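Home Skills 1, Handout 6: Washing and Racking Plates
Instructor: Seema Pandey
Kirkden Adult Learning, Room 304

Bring this handout to the practical. Read sections 1 and 2 before you come.

1. Before you wash

Scrape every plate into the food bin. Stack by size, largest at the bottom, and keep painted or decorated plates in a separate pile. They get washed first, while the water is clean.

Use hot water you can still keep your hands in, and a soft sponge. Green scouring pads are for pans only. If food has dried on, soak the plate for a few minutes and try again with the sponge.

2. Setting up the rack

Put the rack on a flat surface within reach of the sink, with a folded towel underneath if it has no tray. Check for bent dividers. A plate that leans on a bent wire can slide into its neighbor when you add the next one.

Most wire racks have two areas. The row of short uprights holds plates on edge. The open part is for bowls, lids and anything that won't stand.

3. Loading

Start at one end of the dividers and work toward the other. Hold the plate by its rim with both hands, lower it into a slot, and let go only when it rests against the wire. All the decorated faces should point the same way.

A silver rack with the first plate standing at its right side, and the bird plate still lying flat on the tabletop in front, gives you the order of work: fill from the end, one plate at a time.
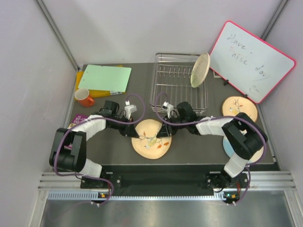 4. Drying and putting away

Air drying is fine for everyday plates. Decorated ones should be wiped with a cotton cloth once they have drained, front first and then the foot ring underneath – water collects there and leaves a mark on the shelf.

Put a paper towel between decorated plates when you stack them in the cupboard. Keep stacks low enough to lift with two hands.

5. For next time

Write half a page on how plates are dried and stored where you live. Hand it to me or to Harsh Prajapati at the start of class.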